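Sorting out a kitchen corner: baskets, bags and a marble-look benchtop

Asked by Gisela Lucero
Category: Home and Organising > Kitchens
Viewed 526 times, 3 answers

I've moved into a rental with a small kitchen and I'm trying to get the bench back. The main trouble is the corner where the bench meets two walls. It's deep, so everything gets pushed in there and stays. I also have a lot of plastic bags, mostly from shopping, and a few baskets that I bought before I had any plan for them.

What I have to work with is a turquoise plastic basket with small square holes in the sides and bottom, a silver wire mesh tray, and a black rubbery mat with rounded corners and a raised pattern. The bags are all kinds. Some are thin and crinkly, and some are the big printed ones with cartoons on them that are a bit too nice to throw out.

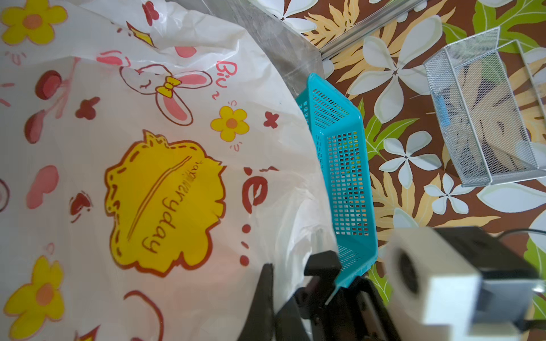

I would like the bags in one place, the small things in another, and the corner kept for something I use every day. I can't drill into the walls as it's a rental and they're covered in a flower print that I would not be able to match if I marked it. The bench is a grey marble pattern and it already has a few scuffs, which I noted on the condition report.

My questions are:

Should the bags go in the plastic basket or the wire one?

Is there any point keeping the mat in the corner, or is it just one more thing to clean around?

How do I clean along the metal trim where the bench meets the wall? There are little blue marks on it that might be leftover tape. I'd like to get them off without scratching it.

I have 400 mm of clear shelf in the cupboard under the bench if that helps. Budget is small. I'd sooner use what I've got.

Answer from Chi-keung Au
Marked as helpful by 14 people

I'd put the bags in the plastic basket. Thin bags snag on wire mesh, and when you pull one out you get three. The plastic has smoother edges in most baskets I've owned, though run a finger around the rim of yours first and see.

Before they go in, sort them. Lay them all out on the bench and make two piles, one for bags you would carry shopping in and one for bags that are only good for lining a bin. Anything with a hole goes out. If your council doesn't take soft plastics, check whether a supermarket near you has a drop-off, as some do and some have stopped.

Then fold the good ones. Flatten the bag, push the air out toward the handles, fold it lengthwise until it's a strip as wide as your hand, then roll it up from the bottom and tuck the handles around. Stand them on end in the basket so you can see the prints. The thin ones don't hold a roll very well. I just flatten those and lay them in a stack.

The basket goes in the cupboard, on your 400 mm of shelf. Measure it before you count on that -- the rim is usually wider than the base and it's the rim that catches on the door frame. Leave a bit of room to tip it forward.

Wire tray: use it for things that need air, so onions, garlic, or whatever you rinse and leave to drain. Small items fall over in mesh and little ones can go through it. If you want to keep clips and pegs in there, put them in a cup first.

On the mat, I'd keep it. The corner is the worst spot for anything that slides or drips, and a mat with a raised pattern holds things up a little so water can get out from under them. Put the dish soap and sponge on it, or the kettle if the cord reaches and the mat can take the heat. I don't know what yours is made of, so I would test it with something warm before you trust it with a kettle.

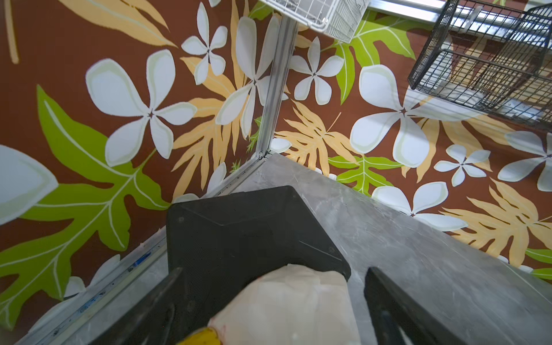 Set it square to one wall and leave a gap of two fingers at the back so a cloth can get through. If it's jammed hard against the wall you'll never lift it, and crumbs collect along the edge. Once a week take it to the sink, wash it on both sides with dish soap and an old toothbrush, and stand it up to dry before it goes back down.

One rule that worked for us was no bags on the bench overnight. Shopping gets put away and the bag gets folded straight after. It takes a minute. We slip on it now and then and have to do a catch-up on Thursday.

Answer from Shivam Bajpai
Marked as helpful by 6 people

Just on the blue marks, because I had the same on aluminium trim in my last flat. Mine was painter's tape glue.

Warm soapy water on a cloth, hold it there for a few minutes, then rub with your thumbnail through the cloth. If that doesn't shift it, try a little cooking oil on a cotton bud, leave it ten minutes, wipe, then wash off the oil. Old plastic bank card for the thick bits. Don't use steel wool or a green scourer, it will dull the metal and you'll see it forever. Keep any of the strong citrus removers off the wall covering. I got some on mine and it took the colour out of a patch near the power point.

If it's ink then I don't know, sorry. Take a photo and ask the agent if it was there already.

Answer from Yichen Feng

I just shove all the bags inside one big bag and hang it on the door handle. Been doing that for years. You could buy one of those Tedska dispensers but you said you don't want to spend.

Comment from Gisela Lucero

Thanks all. The basket fits on the shelf with the door closed, though only the long way in. I threw out more bags than I kept. Soapy water got most of the blue off and I'll try the oil on the rest when I have cotton buds. Still deciding about the kettle.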